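Support > Personal blogs > Email subscribers > Ticket 2920

2022-09-08, by Kobina Agyeman
2 min read

Subscribers get the same post email over and over

Reported by: Cecilia Tetteh
Blog host: Clirinent
Theme: Tistberg
Mail add-on: Bamer
Status: Solved, watching

Cecilia keeps a personal blog and sends each new post to her readers by email. After she changed her theme, readers began to get the same post every time she fixed a typo. One reader got a single post six times in an evening. She had turned the add-on off and on again and cleared the cache. Neither helped.

Steps so far:

Checked the Bamer settings. "Send on publish" was on, "Send on update" was off. That is correct.

Asked Cecilia to make a test post with no subscribers except herself. She published it, changed one word and saved. Two emails came. Saving again sent a third.

Switched the blog to the default theme and repeated the test. One email came, and edits sent nothing. Switched back to Tistberg and the repeats returned.

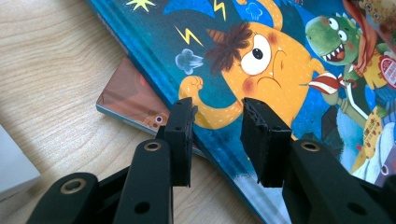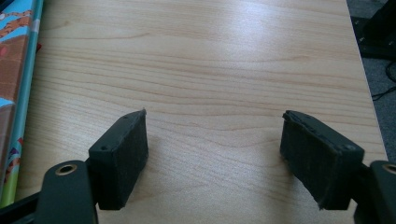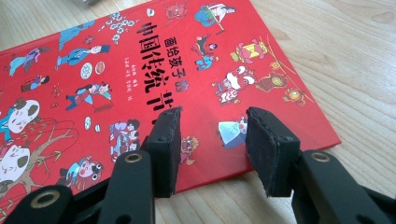

Last updated 2 days ago

Passed to Fuseini Kpodo, who looked at the theme files. Tistberg has its own "Fresh post" option under Layout — it moves an edited post back to the top of the front page. To do that it sets the post to draft for a moment and then publishes it again. Bamer sees a new publish and sends the email.

Fix applied:

1. Go to Appearance, Layout, and turn off "Fresh post".
2. In Bamer, open the queue and delete anything marked Waiting.
3. Save an old post and check that the queue stays empty.

Cecilia did this and edited 10 old posts. The queue stayed empty.

Note from Cecilia: "Three people unsubscribed over this. Can I add them back?" No — they have to sign up again themselves. She can write to them from her own address and send the sign-up link.

Comment from Davoud Safavi: Same trouble on my blog, with Kyei as the mail add-on. Turning off "Fresh post" stopped it, but I had to log out and back in before the option stayed off.

Reply from Kobina: Thanks, added to the theme notes. Fuseini has written to the theme's author and asked for the option to be off by default. I will keep this ticket open until we hear back.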